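Notebook, natural dyes, walnut hull and madder

Continued from the last entry. Selorm asked me to write down the water question in one place, so I try it now.

We have two waters. The tap water in the workshop is hard and leaves a white crust in the kettle. The other is rain water from the barrel behind the shed. For the walnut I do not see much difference between them. For the madder the difference is big. With the tap water the wool comes out a clear brick red, and with the rain water it goes to orange and looks a little tired. Citlali says her aunt always put a spoon of chalk in the pot, and I think it is the same thing she was doing.

Wool: the Pirnitz yarn, two ply, unbleached. Skeins of 40 g, washed the evening before and left in water over night. Alum bath as usual, slow heating, then left to cool in the pot. I did not use cream of tartar this time, we have finished it and the new bag is not arrived.

Madder pot: 6 skeins. I kept the temperature low, under 70 if I can trust the thermometer. Mio lets it go higher and gets more brown in the red. She likes this and I don't, so please write on the label who did the dyeing, otherwise we cannot compare anything.

Walnut pot: hulls from Wihongi, collected last September and kept dry in a paper sack. They smell strong but there is no mold. I soaked them for three days and strained them two times through the old curtain. The second straining is necessary, small pieces stay in the wool and Shayne had to pick them out by hand from the last batch. He was not happy.

Light test: the strips from the Zirkitz batch are still in the south window, half covered with card. The onion skin yellow has faded already. The walnut has not moved. I will not open the madder strip before its time, even if Tipene asks again. 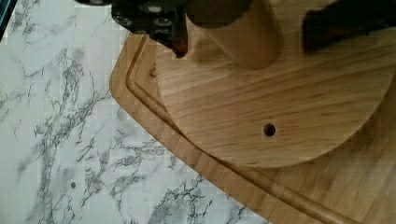
Wihongi, 20 Jul 2021

Skeins dry this morning. The madder is even except one, where the tie was too tight and there is a pale ring under it. Next time use the figure-eight tie, and loose. I put this skein aside for the sample cards, it is still good for short lengths.

Rinse water from the walnut was brown until the fifth change. I stopped there.

To do: order alum, ask Selorm if the small copper pot has a hole or only a bad seam, and repeat the madder in rain water with chalk added. If the red comes back, we have the answer for Citlali's aunt.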